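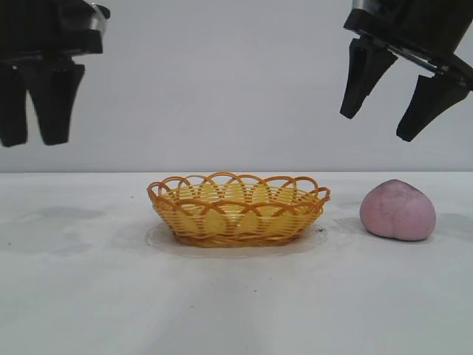 Skimetstead Community Hall
Minutes of the Produce and Table Group
Meeting held in April, 7.30 pm, in the small room

Present: nine members. Apologies were received from two others. The chair opened the meeting at 7.35 pm.

1. Minutes of the last meeting

Agreed as a correct record, with one correction. Under item 4 the price of a tea and a slice of cake should read £2, and the price list by the hatch has been changed to match.

2. Matters arising

The tap in the small kitchen has been mended. The missing tablecloths were in the cupboard under the stage, behind the badminton posts. One has a scorch mark and will be kept for use underneath another.

The letter to Brudberg about the late delivery of paper bags was sent and a reply has come. They will send the next order without a delivery charge. The secretary will place it before the end of the month.

3. Baskets for the fruit table

The group went back to the question left over from last time, whether to carry on with cardboard trays or move to woven baskets. Members had the orange-yellow basket to look at, with the pink peach-shaped piece next to it on the white tabletop.

Points made:

The colour of the basket shows up well against a white table. Several members thought it would be seen from the door, where the trays are not.

A woven basket is harder to wipe than a tray. Soft fruit leaks, and last summer two trays had to be thrown out after one afternoon. It was suggested that each basket has a cloth or a sheet of greaseproof in it, changed at the end of the day.

Trays stack flat and baskets do not unless they are the same shape. Storage in the back cupboard is already tight. One member measured the second shelf during the discussion and reported that baskets would go on it in a single row if the spare urn was moved.

One member preferred the trays and asked for this to be minuted. Her view was that people buying fruit want to see all of it, and that things at the bottom of a basket get forgotten.

Itlow have quoted £180 for 22 baskets, including delivery. The group has enough in hand to cover this, but it would leave little for the summer printing. A smaller first order was discussed. Itlow will not hold the price for fewer, so the choice is the full number or none.

Agreed by seven votes to one, with one member not voting: to buy the baskets, and to keep the best of the cardboard trays for eggs and for anything very ripe.

Action: secretary to order. Chair to clear the second shelf.

4. Layout of tables

It was agreed to keep the tables along the plain wall as at the last sale. The notices will stay off that wall so that the produce is what people look at first. Notices can go on the board in the entrance, which has space now that the pantomime posters are down.

Fruit will be at the end nearest the door, then vegetables, then jams. Cakes will stay by the hatch. The jam makers asked for a full table this year instead of sharing with the honey, and this was agreed for a trial of two sales.

White tops will be left bare for fruit and vegetables. Cloths are to be used for cakes and jams only - there are not enough clean ones for everything, and the laundry falls on the same people each time.

5. Children's corner

The idea is a small table where children can put play fruit into a basket while their parents shop. It was felt that one table with two chairs would be plenty. Play fruit should be large enough not to be a choking risk, and it must be kept well away from the real fruit. There was a short discussion about whether this needs a sign. Left for the person on duty to judge.

Seidel have been asked whether they would give a box of play food. No answer yet. If nothing is heard by the next meeting, members will be asked to look at home first before any money is spent.

Action: secretary to write to Seidel again.

6. Labels

The handwritten labels were hard to read at the back of the room. Agreed to use thick black pen, capitals for the name and the price underneath. Growers should put their own name on the back of the label so that unsold items can be returned.

7. Any other business

The hall floor will be polished next month and the tables must not be dragged. The trolley is in the boiler room, and one wheel sticks.

A member asked if unsold fruit could be left in the hall overnight. It cannot, because of the wasps last August.

The meeting closed at 8.50 pm. Next meeting in May, same time and room.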